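Readers ask me every few weeks whether a machine can take over the tidying yet, and I always want to say yes, because I have stepped on more toy blocks than I care to remember! Picking up is a lovely chore to start with, too: a few blocks, one bin, and everybody agrees on what "done" looks like.

So let's talk about blocks and a pink bin, with robot arms doing the reaching.
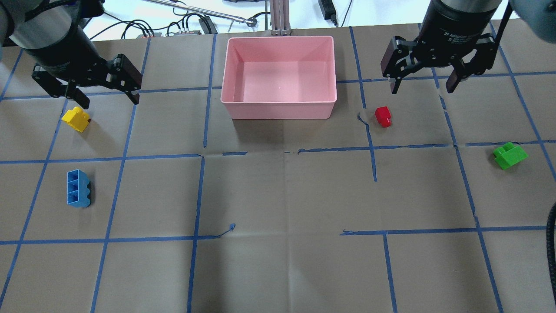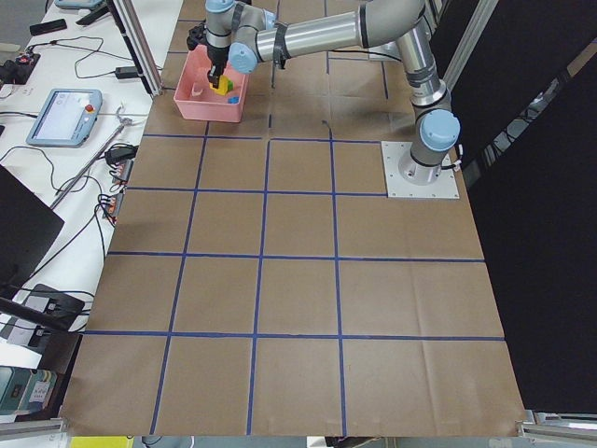
A pink bin in every one, and blue tape for a grid:

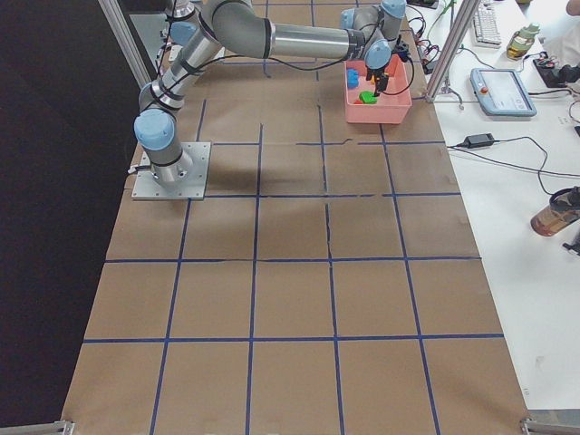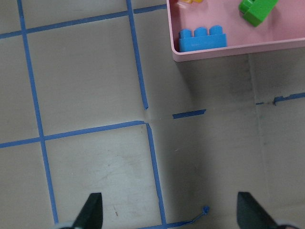 ## What to borrow for your own playroom

- **Tape off squares.** Painter's tape on kraft paper makes a fine sorting mat (my neighbor Genowefa Ziółkowski does it on her dining table every Wednesday). Press the ends down well, or they curl.
- **Pick a shallow, open bin.** Lids slow down small hands, and I'd guess grippers as well.
- **Keep the pile small.** I set out 16 blocks at a time, never the whole tub.

As for buying a machine to do it, I'd wait. Socks, crumbs and the things under the couch are a much harder job than blocks on a flat table, and I'm keeping my dustpan.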